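About Vastel

Vastel is a language school on the second floor of the Honora building. We teach Czech, Slovak and Hungarian to adults, mostly in the evening. The school opened with one Czech class and a shelf of donated books. We now have 64 students and a lending library of 2298 titles, many of them from the Kolář collection.

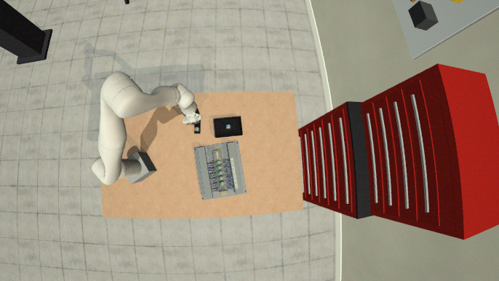
Do I need to know any of the language before I start?
Beginner classes start with the alphabet and simple greetings, and most new students come in with nothing at all.

Each course runs for 20 weeks, with a break in July. Classes meet at 6:30 p.m. and last 90 minutes. We use our own workbook, Gitura, which is included in the fee – you only need to bring a pen and a notebook. 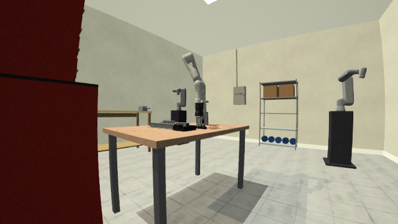 Students who finish the first course can go on to the reading group or take the intermediate class. Library cards are free for anyone enrolled, and former students can keep theirs for $20 a year.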